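Subject: Re: [faltdale-choir] Anyone tried the slow rehearsal idea?
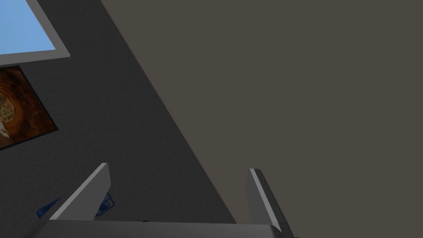 List archive > Singing and rehearsal

Hi all,

Oh, I have so much to say on this one! Quoting the question first for anyone who missed it:

> At Skillwood we lose half of every evening to
> the same eight bars. Someone suggested singing the
> whole piece at half speed before fixing anything.
> Has anyone done this with a big group? We are 30
> on a good night and the altos are doubtful.
> Erlinda Pascual

Erlinda, yes, and please try it. We started in January with the Kalniņš piece, which has that nasty page where the tenors come in a beat after everybody else and land on a note no one is singing. At full speed we had been guessing our way through it for weeks. At half speed you hear the chord under you, and you have time to breathe and find your note (our second sopranos cheered the first time, I loved it).

A few things from our side. Keep the consonants short even when the notes are long, or it turns to soup. Let people breathe wherever they need to. Go right to the end without stopping, even if it falls apart on page six, and then do it again a little faster. Our piece is 215 bars and one slow pass takes up a fair bit of the evening, so we do it before the break and leave the announcements for after.

For your altos: ask them to sing the tenor line once, slowly, on "noo." Ours complained and then asked to do it again!

It also works with a crowd. At the Perkano singing day there were 200 of us, most sight-reading, and the leader took the opening at a crawl. I still get goosebumps thinking about the last chord.

One question back to the list. Does anyone have a spare set of the Kalniņš in the old edition, the one with the piano part printed small? We are four copies short and I would happily pay postage.

Happy singing,
Faltdale Tuesday altos, back row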